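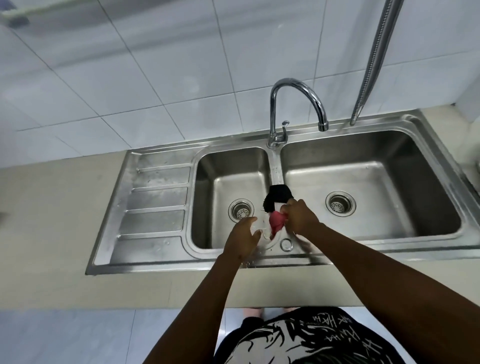

**Photographer's tideline pictures go on show in Gresbridge**

28/02/2018

An exhibition of close-up photographs taken along the shore at Stuvenholm has opened at the Horgan Gallery in Gresbridge, where it will stay until July.

The show, called Tideline, is the work of Eimear Quinlan, who has been photographing the same short stretch of coast for four years. It contains 117 prints, most of them small, hung close together in the gallery's two upstairs rooms. Entry is free.

Quinlan works mainly with patterns left in sand and mud at low water, along with weed, foam, barnacles and the undersides of old mooring posts. Many of the prints give no clue to scale. One of the largest, which hangs opposite the stairs, could be taken for hills seen from an aircraft, and the label says it is a patch of wet silt no wider than a dinner plate.

She said she had kept 3,631 exposures from the project and had found choosing between them harder than taking them.

"I had them pinned up all over the hall at home and I'd move one every time I went past," she said. "In the end I asked Deirdre to come and be ruthless. She took out most of the sunsets, and she was right."

Deirdre Ó Conaill, who selected the work and wrote the short text that goes with it, has arranged the prints by state of tide. The first room begins at high water and the second ends with the sea at its furthest out. Visitors can go round in either direction, but the numbering on the labels only makes sense from the left-hand door.

All of the pictures were made in available light with a tripod and a single macro lens. Quinlan did not move or tidy anything before photographing it, and there has been no joining of separate exposures. Some prints have been cropped, mostly to a square. The colours are a little stronger than in her earlier work - she puts this down to a change of paper - and several of the mud pictures are almost violet.

The prints were made by Lindden, the print workshop on the ground floor of the same building, on a heavy matt cotton paper. Habibur Bepari, who runs the workshop, said the darker pictures had needed the most work.

"Wet mud has a great deal going on in the shadows and it all wants to turn into one black lump," he said. "We did some of them five or six times. There's one with a bit of rope in it that I was glad to see the back of."

The gallery has also put out a table of Quinlan's notebooks, which can be looked through. They hold tide times, sketches and notes on the weather, and a fair number of complaints about her boots.

A smaller display in the passage between the two rooms shows work by Areeba Bangash, who joined Quinlan on the shore last July. Bangash photographs through shallow water from directly above, and her pictures are softer and paler than Quinlan's, with ripples breaking up the shapes beneath. Her prints are not for sale, as the set is promised to another exhibition later in the year.

Siobhán Corrigan, the gallery's manager, said the opening evening had been busy and that roughly a third of those who signed the book had come over from Stuvenholm.

"People were standing there trying to work out which bit of the beach it was," she said. "There was quite an argument about one of them, and Eimear wouldn't settle it."

Quinlan will give two talks during the run. The first is about choosing and ordering pictures from a long project, and the second, for beginners, covers close-up work outdoors and includes a walk on the shore if the weather allows. Places on the walk are limited and should be booked at the gallery desk. Stout footwear is needed, and those who want to take pictures should bring their own tripod.

Framed and unframed prints can be ordered from the desk, and a booklet with Ó Conaill's text and a selection of the photographs is on sale. The upstairs rooms are reached by a staircase of two flights. Anyone who would like to use the lift should ask a member of staff, as it opens into the workshop and has to be called from there.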